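22/04/2025

Waiting for the second dose

Last Tuesday I was again in the queue at the health centre in Trandus, with my yellow vaccination booklet and a bottle of water. I came for the second dose of hepatitis B, which my employer asks of everybody who works with elderly people. The appointment was for the morning. I was called after lunch.

I don't write this to complain about the nurses. There were two of them for the whole corridor, and one, Lucero Villca, was also answering the telephone, as the receptionist has left and the post is still empty. She told me that in December they had four nurses on the same shift. Now the centre also receives the people from Prullden, where the small surgery has closed its doors, and the bus from there comes only in the morning. So everybody arrives together, and they wait together.

In the queue I was talking with a man called Abelardo Tamayo. He is diabetic and he needs a blood test every three months. His last one was cancelled by a text message, the new date was cancelled too, and for this one he travelled without knowing if somebody would take his blood. They did, in the end. He showed me the cotton on his arm like a medal.

I remember the pandemic years well, when the neighbours were clapping on the balconies and the mayor promised that "never again" we would have a health centre without enough hands. I was new in the country then and I understood maybe half of his speech, but this part I understood.
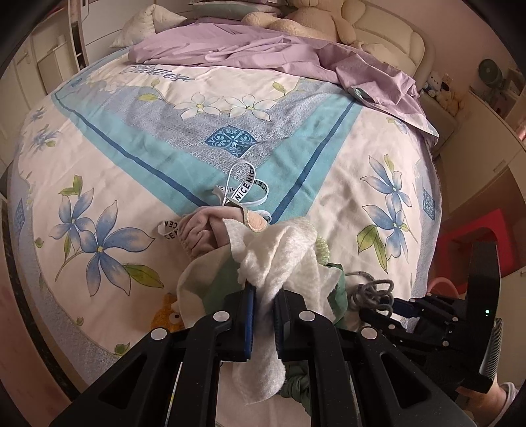
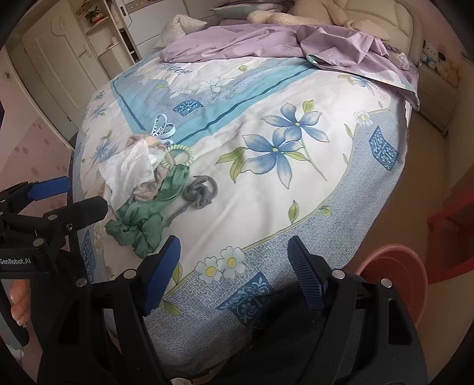

What worries me more is the vaccination of the children. My friend Kenna Kinnear works in the school on Bedoya street, and she says that from one class of 26 pupils several families have missed the measles booster. Most of them are not against vaccines. The parents have a job with fixed hours, the centre gives vaccines only on weekday mornings, and a free morning costs them money. After the second lost appointment they simply stop calling.

In the town where I grew up we had a similar problem, and the answer was not expensive. A nurse came to the school with a cool box, the parents signed a paper, and in one day it was done. I asked Lucero why we can't do the same. She said they did it until some years ago – but for this you need a nurse who can leave the building.

There is a public meeting about the centre next month, in the Amar hall. I will go, although my English becomes worse when I speak in front of people. I have written my question on a card already: when will the reception post be filled, and who decides it? If you live in Prullden or Trandus, please come also, and bring the messages of your cancelled appointments, printed if you can.

My arm was sore for two days, by the way, nothing serious. The third dose is in autumn. I have the date written in the booklet, with pencil.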